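Parallel gripper (two-finger gripper)

A parallel gripper is a robot hand with two fingers that slide toward each other and stay square to whatever they're closing on. I've been comparing a couple of them for this wiki, so this entry leans on what I've seen myself (sorry, purists!).

Most of them work off one motor. The Steto I started with opens to 38 mm, and the Farooqui opens wider but closes slower, and I like it more for soft stuff. Carys Lougher at Brasterness swears by the Steto and she has 25 of them, so weigh that against my opinion.

Testing

My test is dull: pick up, lift, hold, put down, three tries per object. Tiago Figueiredo wrote the controller script I use, and it logs finger position the whole way through – really handy when a grip slips and you want to know when.

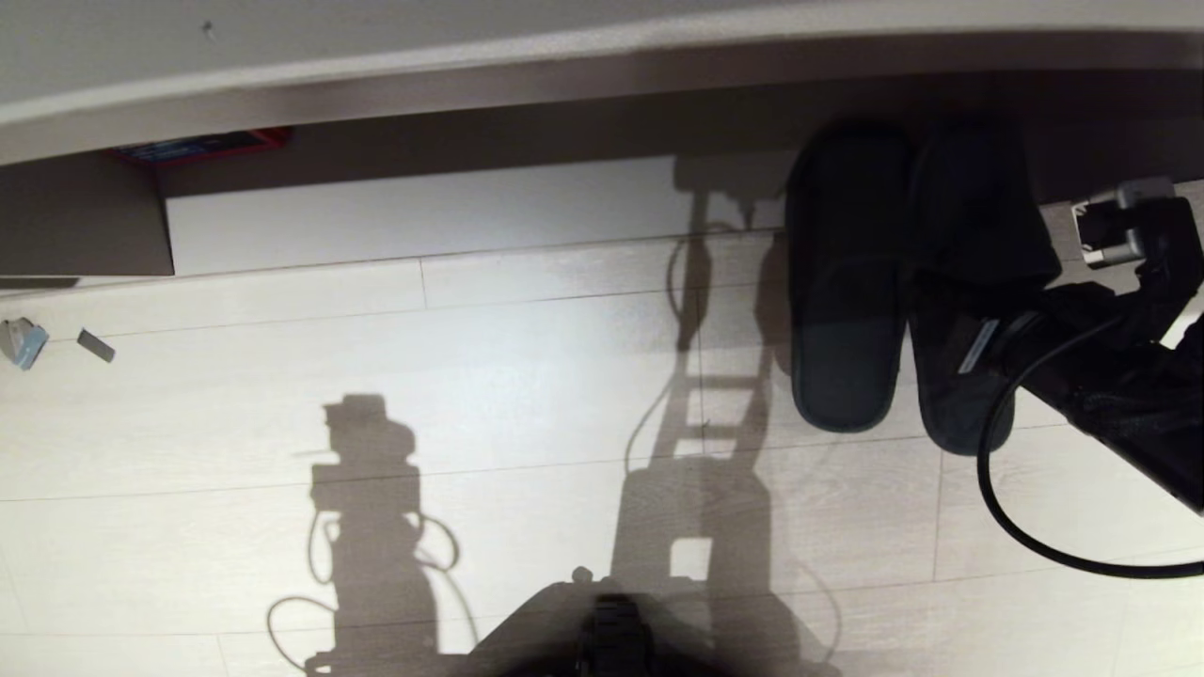

Floor pickups are where the two grippers differ most, at least for me. Thin, flat things are the worst of it, and something like the small gray chip lying at an angle on the pale planks gives square fingertips very little to get hold of. Slippers are much kinder, you can just pinch the heel. Also keep an eye on lighting if your camera looks down, as the robot's own shadow can fall right across the floor you're searching, cables and all!

Category: Robot hands and end effectors
4 comments | 11 shares

Related entries
Suction cups
Wrist cameras
Finger pads and how to glue them
Sernotside arm mounts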